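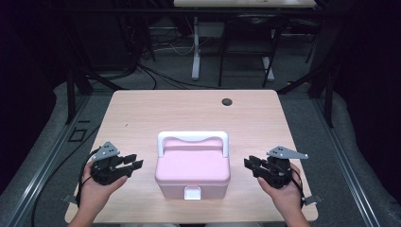 1/ Pliden 보드 재설계 기록

8비트 가정용 컴퓨터 시절의 설계 방식으로 단일 보드 컴퓨터를 한 대 만들었다. 이름은 Pliden. 6502 계열 CPU, 정적 RAM, 범용 TTL, 그리고 복합 영상 출력. FPGA와 마이크로컨트롤러는 쓰지 않았다. 이번 타래는 2차 기판의 메모리 타이밍과 영상 회로만 다룬다. 키보드와 카세트 인터페이스는 따로 올린다.

2/ 출발점은 종이 회로도였다. Engelbert Zürcher가 동호회지에 실었던 회로도 복사본을 Florian Lanz에게서 받았다. 상태가 좋지 않아 어드레스 디코더 쪽 핀 번호 절반은 읽을 수 없었다. 읽히는 부분만 옮기고 나머지는 데이터시트를 보면서 다시 그렸다. 따라서 원설계의 복원품으로 보면 안 된다. 메모리 공유 방식만 원설계를 따른다.

3/ 핵심은 CPU와 영상 회로가 같은 RAM을 번갈아 쓰는 구조다. 6502는 클럭이 high인 구간(φ2)에서만 버스로 데이터를 주고받는다. low 구간(φ1)에는 메모리가 논다. 이 구간을 영상 회로에 준다. CPU는 정지할 필요가 없고 화면에 눈발 같은 잡음도 생기지 않는다. 별도 비디오 RAM이 필요 없으니 칩 수도 줄어든다.

4/ CPU 클럭은 1MHz. 한 주기 1000ns를 반으로 나누면 한쪽에 500ns가 돌아간다. 70ns SRAM이면 남아도는 시간이다. 1차 기판에서도 계산은 똑같았는데 화면에 세로줄이 생겼다. RAM 속도는 원인에서 일찍 제외했다. 같은 규격의 다른 칩으로 바꿔도 줄의 위치가 변하지 않았다.

5/ 원인은 어드레스 멀티플렉서 전환과 쓰기 신호의 겹침이었다. R/W를 φ2로 게이팅하긴 했는데, 게이팅에 쓴 φ2는 버퍼를 지난 신호였고 멀티플렉서 선택에 쓴 φ2는 버퍼를 지나지 않은 신호였다. 게이트 한 단 차이만큼 어드레스가 먼저 바뀌고 쓰기 신호가 나중에 닫힌다. 그 사이에 CPU 데이터가 영상 쪽 어드레스에 기록된다.

6/ LS 계열이라면 한 단 지연은 10ns 안팎이다. 현대 SRAM은 이 정도 펄스에도 반응한다. 당시의 느린 RAM이라면 같은 배선으로도 증상이 안 나왔을 가능성이 있다. 옛 회로도에 새 메모리를 꽂을 때 확인할 항목이다. 빠른 부품이 느린 부품의 상위 호환이라는 가정은 쓰기 타이밍에서 깨진다.

7/ 2차 기판의 수정 사항. 쓰기 신호를 φ2 하강 전에 닫는다. 마스터 클럭을 나누는 카운터에서 상태 하나를 따로 디코딩해 쓰기 창을 만들었다. 창은 φ2가 올라간 뒤에 열리고 내려가기 전에 닫힌다. 추가 부품은 NAND 게이트 2개. 기존 패키지에 남은 게이트를 썼기 때문에 칩 수는 그대로다.

8/ 6502의 쓰기 데이터는 φ2가 high로 간 다음에야 유효해진다. 창을 너무 일찍 닫으면 이번에는 데이터 셋업이 모자란다. 논리 분석기로 보고 닫는 시점을 카운터 상태 한 칸 뒤로 옮겼다. 처음 잡은 값에서도 동작은 했지만 여유가 데이터시트의 최악 조건에 못 미쳤다. 동작한다는 사실만으로 타이밍을 확정하지 않는다.

9/ 디코더. 전체 64KB를 74LS138 하나로 8KB씩 나눈다. RAM은 아래쪽, ROM은 맨 위 블록, I/O는 블록 하나를 통째로 쓴다. I/O 쪽은 불완전 디코딩이라 같은 레지스터가 여러 주소에 반복해서 나타난다. 낭비는 맞다. 8KB를 더 살리겠다고 디코더 칩을 늘릴 이유가 없어서 그대로 두었다.

10/ 영상. 흑백 텍스트만 출력한다. 폰트 ROM에서 한 줄을 읽어 시프트 레지스터에 싣고 도트 클럭으로 밀어낸다. 동기 신호는 카운터 출력을 디코딩해서 만든다. 1차 기판에서는 디코더 출력을 곧바로 동기 신호로 썼다. 카운터가 넘어가는 순간 글리치가 섞였고 일부 모니터가 수평 동기를 놓쳤다. 2차에서는 플립플롭으로 한 번 받아서 내보낸다.

11/ Consuelo Barrios가 같은 보드를 조립해서 시험했다. 모니터 3대를 연결했고 그중 하나에서 화면 윗부분이 휘었다. 수직 동기 구간에 수평 동기를 빼먹은 것이 원인으로 보인다. 수직 동기 구간에도 수평 주기의 톱니 펄스를 넣어야 한다. XOR 하나로 해결되는 문제라 와이어로 먼저 수정했고, 휘는 현상은 사라졌다. 기판 파일에는 아직 반영 전이다.

12/ 리프레시 이야기도 적어 둔다. 원설계는 DRAM을 썼고, 영상 회로가 메모리를 순서대로 읽는 동작이 리프레시를 겸했다. SRAM으로 바꾸면서 이 제약이 사라졌다. 덕분에 영상 어드레스 배치를 선형으로 펼 수 있었다. 원설계의 화면 메모리는 줄 순서가 섞여 있어 문자 하나를 찍을 때마다 표를 참조해야 했다.

13/ 모니터 프로그램. 메모리 보기, 쓰기, 실행. 명령은 이것뿐이다. 어셈블한 크기가 963바이트. 1KB 안에 넣는 것이 목표였고 남은 자리에 리셋 벡터와 문자 출력 루틴의 점프 표를 두었다. 점프 표 주소는 앞으로 바꾸지 않는다. 내부 루틴을 직접 호출하는 코드는 다음 판에서 깨질 수 있다.

14/ 화면 스크롤은 소프트웨어로 한다. 시작 주소 레지스터를 두면 하드웨어 스크롤이 되지만 래치와 가산기가 붙는다. Mathias Strebel이 가산기 없이 카운터 프리셋만으로 되는 안을 보냈다. 계산상 맞다. 다만 화면 메모리 끝에서 처음으로 감기는 처리가 빠져 있어 검토 중이다. 채택하면 3차 기판에 들어간다.

15/ 전원은 5V 단일. 바이패스 커패시터는 칩마다 0.1µF 하나씩, 전원 입구에 47µF. 1차 기판은 양면이면서 접지면이 없었고 영상 출력에 클럭 성분이 실렸다. 2차는 아랫면 대부분을 접지로 채웠다. 도트 클럭 배선도 짧게 고쳤다. 두 가지를 동시에 바꿨으니 어느 쪽 효과인지는 구분할 수 없다.

16/ 조립할 사람을 위한 메모. 클럭부와 리셋 회로를 먼저 납땜하고 φ2 파형을 확인한다. 그다음 CPU를 꽂고 데이터 버스에 저항으로 $EA를 걸어 NOP만 실행시킨다. 어드레스 선이 차례로 절반 주파수로 내려가면 정상이다. 이 시험에서는 RAM과 ROM을 꽂지 않는다. 버스 충돌로 칩이 상한다.

17/ CMOS판 6502로 바꿀 때 주의. 핀 1이 NMOS판에서는 접지, CMOS판에서는 벡터 풀 출력이다. 기판에서 접지에 묶여 있으면 출력이 단락된다. 2차 기판에는 점퍼가 있다. 1차 기판을 가진 사람은 핀 1을 들어 올려야 한다. BE 핀도 풀업이 필요하다.

18/ 남은 문제. 리셋 직후 화면에 쓰레기 문자가 잠깐 보인다. 모니터 프로그램이 화면을 지우기 전의 SRAM 초기값이다. 영상 출력을 막는 회로는 넣지 않기로 했다. 그 밖에 차가운 상태에서 발진이 늦게 시작되는 보드가 한 장 있다. 크리스털 쪽을 의심하고 있고 부하 용량부터 다시 잰다.

19/ 회로도와 거버 파일, 어셈블리 소스는 3월 안에 올린다. 11/의 동기 신호 수정까지 넣은 판이다. 부품 번호는 1차와 다르니 이전 부품표와 섞어 쓰지 말 것. 타이밍도는 Hubert Thaler가 다시 그리고 있다. φ2 하강 부근을 확대한 그림을 따로 넣는다.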